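4.2 Reallocation of work at the drive removal stations

The Barnalach site receives retired office desktops from corporate leasing contracts. Before the introduction of the arm, each operator opened a case, disconnected and removed the drive, recorded its serial number, and sent the remaining chassis to a second line for sorting. All of these steps were carried out by one person at one bench. The site management described the job as unskilled. Our task analysis does not support that description, as the removal step alone involved a choice among several grips, depending on the bay orientation, the cable routing, and the type of caddy.

The Vurano cell changed this arrangement at two of the benches. The operator still opens the case, checks it for loose parts, and frees the cables that lie across the drive bay. The arm then grips the caddy, withdraws it, and places it in a tray. The operator watches this motion from a seated or standing position next to the bench and may halt it with a foot pedal. Control software for the cell was supplied by Ornine, and the records used here were exported from its event log on 2/10/21.

We coded 114 removal cycles from the two benches. Of these, 35 contained at least one intervention by the operator. An intervention was defined as any pedal stop, any manual change to the position of the chassis, or any contact with a cable after the arm had begun to move. Interventions made before the first motion of the arm were coded as preparation and are treated separately in Section 4.4.

Cable handling accounted for the largest share of interventions. Operators reported that they had learned to judge, before starting the arm, whether a power lead would catch on the caddy or on the finger links. This judgment was not part of the written procedure. It was passed between shifts by word of mouth, and in one instance by means of a strip of tape placed on the bench to show where the lead should be laid. The procedure was revised in February to include a check of the leads, but the text of the revision refers only to "loose cables" and gives no position.

Figure 3 shows the working space around a gripped drive. The blue caddy is held at an angle between the black jaws, with the circuit board of the drive facing up and the gold connector pins exposed. A cable with red, yellow, and black wires runs just above the caddy, and the motherboard lies directly behind it. The clearance available to the fingers is small in relation to the width of the gripper, and the operator's view of the connector side depends strongly on where he or she is positioned.

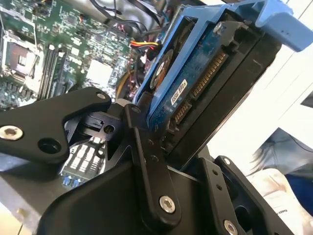
Figure 3. Hard drive in a blue plastic caddy, held by the gripper next to an open desktop computer. Wiring and motherboard behind the drive.

4.3 Changes in pace and attention

With manual removal, operators set their own pace and commonly prepared several chassis before removing any drives. This batching is not possible at the cell, which accepts one chassis at a time. Operators at the two benches therefore alternated between short periods of handwork and short periods of watching. Several described the watching as the more tiring of the two. They could not look away for long, but there was little for them to do while the arm completed its motion.

Physical load was lower. The site had recorded complaints of thumb and wrist strain at the manual benches, which operators attributed to release tabs on the caddies. The tabs are now handled by hand only when the arm fails to seat its grip. We did not measure grip force and make no claim about the size of the reduction.

The daily target was set at 100 drives per bench for both manual and assisted work. Operators at the cell regarded this as unfair on days when the incoming lot contained mixed models, as a change of model required a new approach path to be selected from the menu. The time spent on this selection was logged as idle time. In the monthly report for the Amundsen contract, a lot of some 900 machines, it appeared under the heading of operator delay.

After discussion with the shift leads, the site agreed to log path selection under its own code. The target itself was left unchanged during the study period. Two operators asked to return to the manual benches, and one asked to be trained in editing the approach paths. That request was still open when our observations ended.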